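Veko 白色台面清洁膏，用了两个月的记录

2024年3月17日

先说结论，省得赶时间的人往下翻：日常的茶渍、手印、铅笔灰、酱油圈，它能对付；马克笔和已经渗进去的黄斑，别指望。值得买，但要看家里是什么台面，亮光面的慎用。

我买的是 600 克的那一罐，店铺是 Brotora，自己付的钱。罐子是广口的，膏体白色偏灰，比牙膏稀一些，挖出来能在勺子上立住，放一会儿才往下塌。盖子内侧有一层垫片，第一次打开后我把它扔了，后来发现膏体表面会结一层硬皮，只好拿保鲜膜代替。打算买的人请把垫片留着。

随罐附两块海绵，一面粗一面细。粗的那一面不要碰任何你在意的东西。说明书上写的是“顽固污渍可用粗面”，我在旧的搪瓷水槽上试过，擦完对着灯看，有一圈很细的圆形划痕。细的那一面没有问题，不过泡水之后容易掉渣，用到第三周左右边角就散了。后来我换成普通的超细纤维布，效果差不多，也好洗。

为什么会买这个东西：家里白色的面太多。厨房台面、书桌、冰箱门、窗台，再加上一张长桌，都是白的。白色的好处是屋里亮，坏处是什么都看得见。以前我用小苏打加洗洁精，便宜，能用，就是每次要现调，干了以后留一层白粉，得过两三遍清水。后来换过 Laing 的喷雾，擦油是好用的，对茶渍没什么办法，而且气味很重，冬天关着窗户用一次，晚上吃饭都还能闻到。

下面按污渍分开说。

茶渍和咖啡渍。这是它做得最好的一项。杯底留下的那种圈，过了一夜的，挖黄豆大小一团，湿布带着转几下就没了。隔了好几天的要等一等，抹上去放五分钟再擦。我在厨房台面上留过一个红茶圈，故意放了一个星期，抹了两遍，斜着看还剩一点点影子，正着看看不出来。

酱油和醋。刚滴上去的用湿布就行，用不着膏。干了的一遍就掉。老抽比生抽费事一点，差别不大。

姜黄。我们家做咖喱比较多，这一项我很在意。结果一般。刚沾上的能擦掉大半，剩下一片淡黄。第二天再擦，颜色没有继续变浅。后来淡黄自己慢慢褪了，窗台上那一块褪得最快，我猜是晒的，跟清洁膏关系不大。如果有人跟你说它去姜黄很灵，问问他擦完以后是不是又放了几天。

油。薄油可以，厚油不行。灶台边上那种发黏的老油，膏抹上去会滚成一条一条的，越擦越脏。正确的顺序是先用洗洁精把油去掉，擦干，再用膏处理剩下的颜色。说明书把“重油污”写在适用范围的第一行，我觉得写得过了。

铅笔、圆珠笔、马克笔。铅笔灰一擦就掉。圆珠笔要看颜色，蓝的可以，黑的留印。油性马克笔基本没动，最后还是用酒精擦掉的。酒精擦完的地方会发涩，再用膏轻轻过一遍，手感就回来了，这个搭配我后来用了好几次。

水果汁。橘子皮挤出来的油会在白面上留下亮点，平时看不见，侧光才明显，一抹就掉。石榴汁和桑葚汁没有试，不是季节。火龙果试了，红心的，当场擦没有痕迹，过了一下午再擦，留了一小片粉色，第二遍才干净。
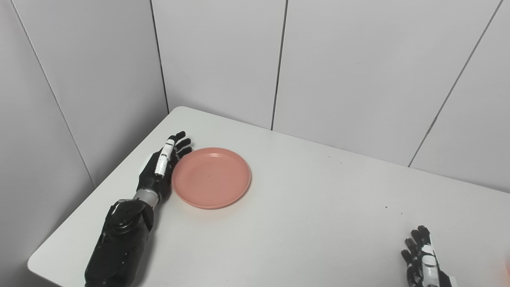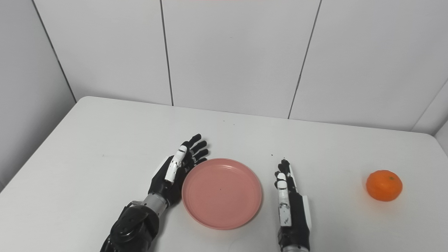

再说不同的面。哑光的面最合适，擦完颜色均匀，不会一块亮一块暗。亮光的面就要小心，我在冰箱门靠下的角落试了一小片，用的是细布，力气也不大，擦完的那一片比旁边略微发雾，过了两个月还是这样。膏里面有研磨颗粒，手指捻一下就能感觉到，所以这不算意外，但包装正面写着“不伤表面”，字印得很大，背面才用小字写“高光表面请先在隐蔽处测试”。这两句话应该放在一起。

瓷砖没有问题，釉面很硬，随便擦。砖缝的效果有限，发灰的缝能变浅一点，发黑的缝它管不了，那是霉，要用别的东西。我拿旧牙刷蘸着膏刷了洗手池后面的一排缝，刷的时候很费手，刷完看着高兴了几天，之后又慢慢灰回去了。

人造石我只有一块切菜的小板，试了，能用。天然大理石没有试，也不建议你试。木头上了白漆的窗框试过一次，漆面掉了一点白，布上看得出来。那扇窗户的漆本来就老，不能全怪它，但我没有再用第二次。

塑料要分情况。旧的白色插线板，外壳发黄，擦完手垢没有了，黄还是黄。塑料老化发黄不是脏，任何清洁膏都擦不回来，网上那些对比图我是不信的。

用量。抹一张长桌，正常的脏，两小勺足够。多了反而麻烦，后面要花更多时间过水。我开头几次都挖多了，桌面擦完一干，泛出一层白霜，又得重来。现在的做法是：

布打湿，拧到不滴水。膏挖在布上，不要直接挖在桌上。从远的一边往自己这边擦，打小圈。擦完一片就换布的另一面过一遍清水，不要等整张桌子擦完再过。最后用干布收一遍。边和圆角的地方容易积膏，干布要多走一下。

全部做下来比喷雾慢，这一点没有办法。如果你每天都要擦好几次，平时用湿布或者喷雾，每周用一次膏就够了。我现在就是这样，周末集中擦一遍，平时不动它。天天用对台面也不好，研磨类的东西用多了，再硬的面也会慢慢变钝。

手感和气味。气味很淡，有一点柠檬香精的味道，擦完开窗就散了。这一点比喷雾强很多，是我继续用下去的主要原因。手的问题要提醒一下，说明书写的是“温和不伤手”，我没戴手套擦了半个小时，指尖发干，第二天指甲旁边起了倒刺。戴上手套就没事。皮肤本来就干的人请直接戴。

包装上我有两个不满意的地方。一是没有配勺子，只能自己找，用完的勺子还不能拿回去吃饭，我用的是一把旧的冰淇淋塑料勺，平时用皮筋绑在罐子外面。二是罐子的盖子旋得太紧，手上沾了膏以后根本拧不开，每次都要先擦手。

跟它价位接近的还有 Wurkik 的一款清洁粉，朋友 Dougal Cairns 家里在用，我借来擦过两回。粉的好处是不会干，放多久都行，倒出来多少用多少。坏处是颗粒更粗，擦完桌上总有没化开的粉，走过去一吹就飞。去茶渍两者差不多，去圆珠笔粉略好一些。如果你主要擦水槽和瓷砖，买粉更划算。擦桌面和柜门，我还是选膏。

保存方面，冬天放在没有暖气的阳台上，膏会变硬，拿进屋里放一晚上能恢复，上面会析出一点水，搅一搅接着用，没有发现效果变差。夏天怎么样还不知道，等到九月再补一段。

消耗速度比我想的慢。用了两个月，罐子里还剩一大半，照现在每周一次的用法，用到年底没有问题。前提是表面别让它干掉，我因为结皮刮掉的那部分，差不多够擦好几次桌子，有点可惜。

客服我联系过一次，问研磨颗粒是什么成分。隔了一天收到回复，说是“天然矿物粉”，我再问是哪一种，就没有下文了。包装背面的成分表也是这么写的。对成分比较在意的人，这一条可以自己掂量。运输倒是没有问题，罐子外面包了气泡膜，封口完整，没有漏。

打分的话，茶渍咖啡渍满分，日常脏污给高分，姜黄和马克笔不及格，说明书不及格。会不会回购：会，但我会等它打折，也希望下一批能附一把勺子。

评论

Girish Negi：姜黄那段跟我的经验一样。我们家后来做咖喱的时候在灶台旁边铺一块旧毛巾，比事后擦省事。你试过双氧水吗？

作者回复：没试过，家里没有，下次买了试一下再来说。

Réjean Dufour：亮光橱柜门千万别用，我擦完一整扇才发现发雾，旁边那扇还是亮的，现在两扇门看着像不是一套。客服让我把另外一扇也擦了。

Pieter Ntuli：垫片真的别扔！我那罐也是扔了垫片，去旅行回来硬得像粉笔，加热水搅了半天，能用，但是里面全是小疙瘩。

Alasdair Rutherford：请问擦白色运动鞋的胶边可以吗？

作者回复：胶边可以，用细布。鞋面的网布不要擦，膏卡在里面洗不出来，我洗了三遍还有白印。

Alasdair Rutherford：收到，谢谢。

Dougal Cairns：粉还在你那儿，记得还。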